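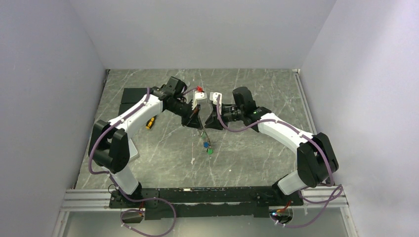

Getting your kit ready for a volunteer placement

I love packing for a placement! The Sistthorpe group sends people out to stay with families and help with the harvest or the walk to school, and after my last two stints I've got a pile of tips to share.

Start with clothes. Roll everything, and pack for 12 days even if you're staying longer, as there's always a sink. Rub bar soap into a dusty collar before you wet it, leave it for an hour, then wash as usual – it comes up beautifully.

Put your notebook in a freezer bag with two pencils. Pencil doesn't run in the rain, and you'll want your notes readable when you write up your statement in the evening. Put the time at the top of every page.

Label the keys to the shared flat before anyone goes out. Nhàn Lưu taught me to write the floor on the tag and never the address, so a lost key is no use to a stranger.
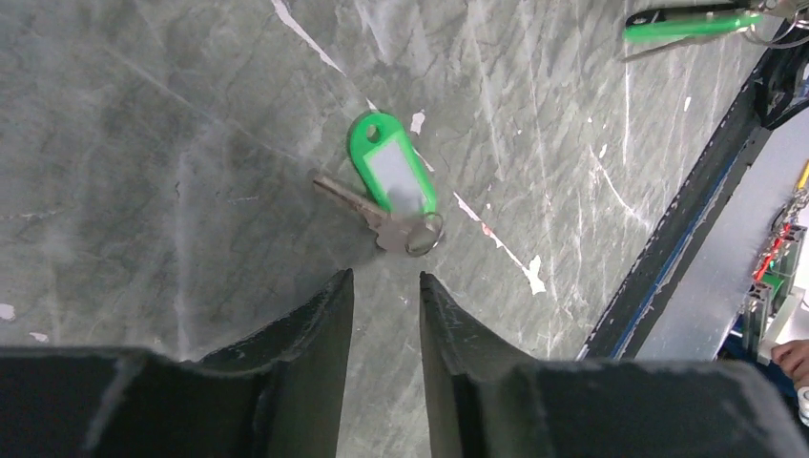 Key with a green tag, label still blank.

Cooking for six on one ring is great fun once you get the hang of it. Soak your lentils at breakfast, fry the onions first and tip them out, then use the same pan for everything else. Hậu Bùi keeps a jar of salt and cumin ready mixed and I've copied him ever since!

Last thing: a scarf. It's a towel, a pillow, a curtain and a shopping bag, and in January you'll be glad of it round your neck too. Wash new ones on their own the first time, especially the red ones.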